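Vomer hand-held gripper: maintenance progress report, June
Prepared for the Skistonard equipment program

1. Status

The gripper has returned to bench service after a full finger and linkage overhaul. It is a two-finger parallel unit, operated by hand, and serves as the reference tool for the robot cell at Dromthorpe. The finger pads must close square to each other, or the recordings made with it do not transfer to the cell.

Both finger blocks were removed, cleaned and refitted. The pivot in the left arm runs in a brass-colored bushing pressed into the plastic. Play at this joint was the main fault in the last period, and the bushing was replaced.

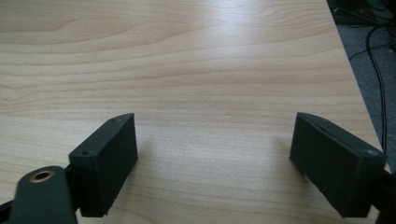 Princess Lumanlan asked whether the new bushing should be treated as a wear part with a fixed interval, and would prefer replacement at 3,000 cycles until there is data to support a longer one. We accept this. The schedule now reads: inspect the joint at 1,000 cycles, replace at 3,000.

2. Alignment

Alignment is checked with the fingers open over a flat surface and again at full close. The first check after refitting showed a slight toe-in on the right side – traced to a screw seated before the block was square. The block was loosened, reset and tightened again. A run of 100 open-close cycles followed, with no further drift.
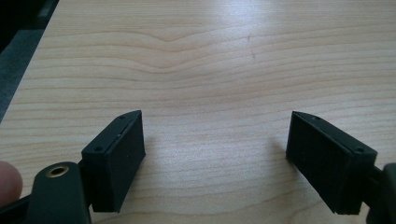 Screw retention is the remaining open item. The Brandão procedure calls for a witness mark at each fastener, and we have not settled where to put it. The two small holes on top of each block sit close to the corners and leave little flat material beside them. A paint dot on the side face is the likely answer.

3. Next period

Fit the marked screws. Repeat the cycle run at 1,000 cycles. Order 11 spare bushings – roughly a year of stock at the agreed interval. No change to the budget is requested.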